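4.2 What we bought, and what we wish we'd budgeted for

I'll be upfront that the purchasing side of this study was a bit of a scramble. Karine Turcotte and I had one funding line to cover the hand-held grippers, the mounts, the spare fingers and everything the grippers were meant to pick up, and we'd written the first version of the budget before either of us had held a gripper for longer than a coffee break. The Drullex quote came in at $630 per unit, the Riseck one at $700 with a second set of fingers thrown in, and we went back and forth on it for most of November (sorry, Karine). Figure 3 goes with the discussion of object costs that follows.
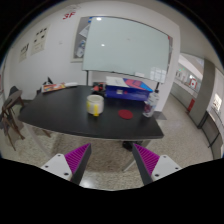

Objects are the cheap line in the budget, and I think that's why people plan them so badly. We set aside $20 per table and told each site to shop from whatever was already in the building before spending any of it. A mug, a drink bottle with a black cap and a blue box with printed matter on top will give you a round rim, a handle, something upright and something flat, and none of it needs a purchase order! The Kowalchuk site ignored us and bought matched sets from a catalogue, which looked lovely and blew through their allowance by Friday lunch. If you're pricing a study like ours, put the savings into fingers. Ribbed inserts are a consumable, and we'd filed them under capital equipment, so every replacement had to go through the same approval as a whole new gripper.

Figure 3. Everyday objects on a tabletop, with a hand-held gripper; in the second view a capped water bottle is between the fingers.

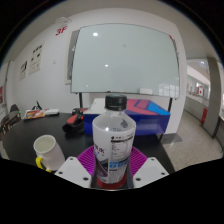
Page last modified: November, by N. MacLeod

Bottles deserve a paragraph of their own in the planning, I reckon. They come with labels and caps in every style going, they're sold everywhere, and sites will happily swap one brand for another halfway through unless you write the purchase into the protocol. We ended up ordering for all 9 tables through Flonbridge in one go, and kept the spares in our own cupboard (the colour of the cap was a surprisingly long meeting). Freight cost more than the bottles did. Noémie MacLeod's cost sheet, in Appendix B, has the freight as its own row, and we'd suggest copying that layout before you copy any of our totals.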